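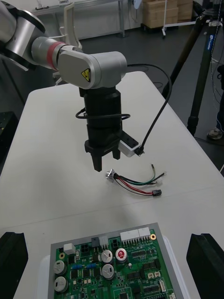 Visit report: Drusberg play equipment works and Albridge demonstration ground
11 January 2019

Two of us from the grounds and facilities office went to the Drusberg works to look at how their climbing units are made, and then to the demonstration ground at Albridge, where older units are kept outdoors in regular use. The district has three elementary school playgrounds due for replacement, and the first order has to be placed in March. Prices are left out of this report and will be circulated separately.

Timber shop

The tour began in the timber shop with Tzu-hsuan Wu, the production manager. Posts arrive as squared Robinia and larch, and are sorted by moisture content before anything is cut. Drusberg rejects larch posts with boxed heart for any load-bearing position. These go to the edging and planter line instead. We asked to see the reject rack and were shown it. The checks in the rejected posts ran deep enough to take a thumbnail gauge past its limit, so the sorting looks reasonable.

Posts are cut to length, rounded at the arrises and drilled on one through-feed line. Drilling after rounding means that the holes sit square to the finished face, and counterbores for the bolt caps come out at an even depth. On our existing units at the upper school, uneven counterbores are the main reason the caps work loose, and we spend a fair amount of time each summer pushing them back in.

All cut ends are sealed before assembly. The sealer is brushed, not dipped. Wu said that dipping left a skin that peeled at the foot of the post after the second winter, and the shop went back to brushing for that reason.

Steel and rope

Steel feet are bought in already galvanized and are fitted to the posts in the shop. The foot lifts the end grain clear of the surfacing. Standard clearance is 40 mm, and a taller foot can be ordered where the surfacing is loose fill. We would need the taller foot at two of the three sites if the wood chip stays.

Rope is six-strand with a steel core. Nets are made up on pegboards on the upper floor, with pressed aluminum connectors at the crossings. Each net is hung and loaded overnight before it is packed. Replacement nets for units up to ten years old are made to the original drawing, which is held under the serial number on the unit plate. The lead time for a replacement net is 27 working days. This is longer than we would like in the spring, and it may be worth holding one spare net for the most heavily used unit.

Trial assembly

Every unit is put together once on the shop floor, inspected, then taken down and bundled in reverse order of installation. The unit standing during our visit was job 642, a double tower with a net bridge, a pole and a plain slide. Openings were being checked with head and torso probes by the inspector, Yung-ching Hsueh, who let us follow the check sheet from start to finish. One gap between a barrier panel and a post failed on the torso probe at the lower end. The panel was marked in chalk and taken off for refitting. We did not stay to see it go back on.

The check sheet is shipped with the unit. It lists each opening by number, with the probe used and the result. Our own annual inspection form has no equivalent, and I would suggest copying the layout whatever supplier is chosen.

Albridge demonstration ground

Albridge is a short drive from the works. The ground is open to local families and to one neighboring school, so the units get real wear. It was cold and dry when we were there, with frost still in the shade of the hedge.

The oldest unit is a low Pesiron, which is the range made for tight sites. It has a ramp, a crawl panel, a short traverse wall and a slide on a footprint that would fit the kindergarten yard with the required clear area on all sides. The deck boards were worn pale at the head of the ramp but had no lifted grain. Two of the holds on the traverse wall had been replaced in a different color. The fixings are standard size and can be changed with the tools we already carry.

Surfacing under the Pesiron is wet-pour rubber over existing asphalt. The edge is chamfered down to the asphalt on three sides and finishes against a curb on the fourth. The chamfers were sound except at the gate side, where foot traffic crosses the corner and the edge has started to curl. For the kindergarten yard I would ask for a curb on the gate side as well. The larger units stand on bonded rubber mulch, which had thinned under the swing seats and at the slide exit.

Drainage was poor at one end of the ground. The staff put this down to the field behind it, and the feet of the nearest unit showed staining to the top of the clearance gap but no softening of the post that we could find with a probe.

Points to follow up

Drusberg will send the foundation drawings for the Pesiron, including the surface-mounted version for asphalt. We need to core the kindergarten yard before then – the slab thickness on the old plan is not reliable.

The quoted shipping weight of the double tower is 2,015 kg in four bundles. Access at the lower school is through the service gate, and the turning space there should be measured with the delivery truck in mind.

Warranty terms differ for timber in ground contact and timber on steel feet. We have asked for both in writing, along with the inspection intervals needed to keep them valid.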